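Britley Makers Circle
Minutes, March 16, 2024
Minutes taken by Tumaini Mussa

We got going a little late and I was still hunting for a pen, so if I missed the first joke, sorry! Mwajuma Waweru ran the meeting. The December minutes were approved with one fix (I'd spelled Rakness with a c again).

1. Can they do chores yet?

This was the big item and it ate most of the evening. Mwajuma has been following the folks at Makori, who are trying to get a two-finger gripper to do boring jobs: clearing a table, pairing socks, putting stock on a shelf. Her short answer was "some of it, slowly, if you set it up nicely first." She says shirts are still awful. Cups are pretty good. Anything thin and flat on a hard surface, like a coin or a playing card, is a coin toss (her words, and she was pleased with them).

We spent a long time on fingers. I had figured the hard part was all in the software, but several people who've worked a packing line said no way, the pads matter just as much, and a worn edge changes how everything sits in the grip. Then we got onto wiping counters, and whether a machine would bother with a speck that small or just call the counter clean. My own kids would call it clean.

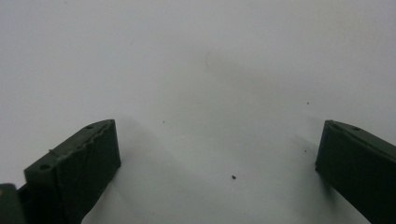 Green gripper fingers open over a white surface, with a few small specks between and around them.

The shop-floor side went better for the machines. Mwajuma passed around her notes from Makori's bin-sorting trial: 3,667 tries, 2,384 of them good with no help from a person. I thought that sounded great until someone asked who picks up the rest. It's a fair point, and we went back and forth on it until the coffee ran out. The group's feeling, as best I could write it down, is that sorting is close, restocking is maybe, and laundry can wait.

Mwajuma wants us to try a chore day of our own at the Irkanden hall. I'm in favor, as long as I don't have to bring the socks.

2. Tool library

The Rakness drill is back and it needs a new chuck key. We agreed to buy two, so there's a spare when the first one walks off.

3. To do

Mwajuma: ask Makori if they'd come talk to us, and find out what the pads are made of.
Tumaini: call the hall about dates, order the chuck keys, type this up (done!).

Next meeting is at the Irkanden hall if they'll have us, otherwise back here in the usual room.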